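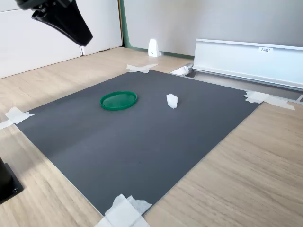 A dark gray work mat taped down at its corners, with a round green plastic lid and a small white block on it.

Work mat

A work mat is a flat sheet laid over a table, bench or floor to give a steady, even surface for small jobs. It protects what is underneath, keeps little parts from wandering off, and makes things easier to see. Mats of this kind turn up in craft rooms, classrooms, repair shops and kitchens, and for such a plain object they come in a wonderful range of sizes, colors and finishes.

Materials

Most work mats are made from rubber, vinyl, silicone, felt or cork. Rubber is heavy and grips well, so a thick rubber mat will often stay put under its own weight. Vinyl is light and wipes clean in seconds. Silicone stands up to heat, which makes it a favorite for baking and for glue guns. Felt and cork are soft and quiet, and a dropped bead lands on them without bouncing (anyone who has chased a bead under a radiator will know the joy of this).

Self-healing cutting mats are a family of their own. They are built in layers, and the outer layer closes up again after a blade has passed through it. Many have a printed grid.

Color and finish

Dark gray, black and green are the classic colors. Pale parts stand out beautifully against a dark mat, and bright plastic is just as easy to spot. The drawback is dust, which shows up on dark colors almost at once. People who work with dark screws or black thread usually go for a light mat, and some keep one of each.

A smooth mat lets paper and fabric slide freely but can pick up glare from a window or lamp. Turning the mat a little, or moving the lamp to the side, generally takes care of it. Textured mats have less shine and hold on to small parts better, although crumbs and glue are harder to get out of them.

Fixing a mat in place

A thin mat on a smooth wooden surface tends to creep, and corner taping is the simplest cure. There are several common styles:

Single strip. One piece of tape is laid diagonally across each corner, half on the mat and half on the surface below. Quick, tidy and good enough for an afternoon.

Crossed strips. Two strips cross over the corner in an X. This holds against pulling from two directions and is popular for mats that stay down for weeks.

Long tail. An extra strip runs outward from the corner, spreading the pull over more of the table.

Loop. Tape is rolled sticky side out and hidden under the mat. It looks lovely and neat, but the mat can end up with a bump at each corner.

Masking tape is the usual choice. It tears by hand and comes away from finished wood more easily than packing tape does, provided it is not left too long. Tape that has been lifted and pressed down again wrinkles and loses its grip, and a fresh strip works far better than another layer on top.

Non-slip shelf liner, cut slightly smaller than the mat, is a good alternative on surfaces where tape is unwelcome.

Lids and trays

Almost any shallow container can join a work mat, and jar or tub lids are among the best loved. A raised rim is all it takes to hold pins, beads or washers, and a lid costs nothing once its tub is empty. The Tasbridge craft fair, held each May, has a swap table just for spare lids; at the most recent fair 188 of them found new homes.

Makers and regional styles

The Barari workshop in Nustham began cutting mats from leftover flooring rubber and still sells them in 12 sizes, all with square corners. Hosoda mats are thinner and have rounded corners, which lift less but give tape a smaller area to hold. Both kinds have loyal followers, and the friendly argument over corners is a fixture of Nustham craft evenings.

Care

Wipe with a damp cloth and a drop of dish soap, then dry flat. Rolled storage is fine for felt and silicone. Cutting mats should lie flat and away from heaters, as a warped one rarely goes back to its old shape. Tape residue on rubber or vinyl can often be rubbed off with a fingertip or a soft eraser.

See also: Cutting mat, Desk pad, Masking tape, Parts tray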